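How to do Zendstead in a day off the ferry

Quick one as I'm packing again tomorrow. People keep emailing to ask how to see Zendstead when the boat only gives you a day, so this is the order I do it in. Four visits now, two of them in pouring rain. Works for foot passengers. If you're bringing a car ignore most of it.

Before you go

Book the crossing, obviously. Then book the funicular separately, the ferry company will not do it for you whatever the girl on the phone says. Hakidel run the ferry, Rüegg run the funicular and the lake bus, and the two don't talk to each other. Print both tickets or save them on your phone before you leave harbour. Signal dies once you're past the lighthouse and doesn't come back till you're nearly in.

Pack light. Left luggage at the terminal is a row of lockers and they're small, a weekend bag goes in if you squash it, a suitcase won't. Coins only. Bring a waterproof even in September, more so in September.

Sort out money on the mainland. There's one cash machine on the quay and everybody off the boat heads straight to it.

Step one: get off quickly

Stand near the forward stairs when they make the announcement. Not the lifts. The lifts go to prams and wheelchairs first, quite right too, and you'll be stuck behind the lot. Out of the terminal, turn left, keep the water on your left. Don't follow the blue signs for Town Centre, they take you the long way past the car park.

Step two: funicular first

Do this before anything else, before coffee even. First car up is at 10 and the one after is always rammed with coach parties. Sit at the back going up, facing downhill, best view of the harbour you'll get all day. Journey is 11 minutes.

At the top there's a path that forks straight away. Right fork is the viewpoint, go there. Left fork is a very long walk to a mast. I did the left fork once with Leopold Kaufmann, who I travel with a fair bit, and we missed lunch and very nearly the boat. Lovely moorland but it is not a day trip thing.

Allow an hour up top. Bit more if it's clear.
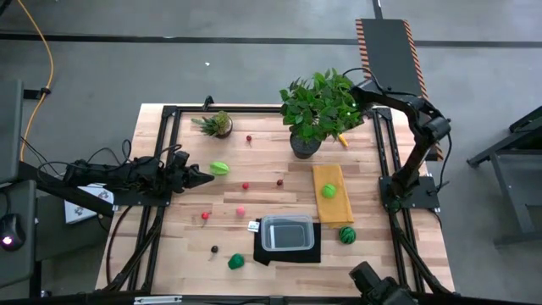

Walk down if your knees are alright. The steps come out behind the church and it saves you queueing for the car, plus you're already in the old town when you get to the bottom. Slippery after rain, hold the rail. If you've bought a return on the funicular you can't get the other half refunded, so decide before you pay.

Step three: lunch, early

Eat by half eleven or after two. In between forget it. The places on the quay are dear and all do the same fish and chips. Go two streets back to Zamico, green door, no sign to speak of. Soup and bread, dumplings some days. Yung-ching Yang told me about it years ago and I've not eaten anywhere else in Zendstead since. Cash only last time I was in. They shut when the soup runs out.

If it's full the bakery on the corner does a decent cheese pasty, and there's benches in the churchyard.

Step four: pick ONE thing for the afternoon

This is were people go wrong. You've not got time for the lake and the museum and the shops. Choose.

Dry day: lake bus. Goes from the stop outside the post office, every 20 minutes in season, far less after that so check the board. Get off at the boathouse, not the end of the line. The loop path from there is flat and almost all of it is gravel, fine in trainers. Buy the bus ticket from the driver.

Wet day: museum. Start on the top floor with the whaling rooms and work down, everyone else does it the other way round. The café in there is warm and nobody hurries you.

Shops can be done in the gap before the boat. They're mostly jumpers.

Step five: getting back

Gates close well ahead of sailing, Hakidel are strict on it and I've seen folk left standing on the quay with there bags. Be at the terminal at 5 for the evening boat. Go to the loo in the terminal, the queue on board is dreadful for the first half hour.

Once you're on, starboard side, upper deck, if you want the islands at sunset. Inside by the kiosk if it's rough. Hot food stops early so get yours first then find a seat.

Few other bits

Dogs are ok on the ferry and lake bus, not on the funicular.

Pushchairs: funicular yes, church steps no chance.

Seasick tablets, take them before you board. Too late once it's moving.

If the funicular is off for wind they put a notice in the terminal window, so look before you march up there. Do the old town in the morning instead and try again after lunch.

Will add winter times when Rüegg put them up.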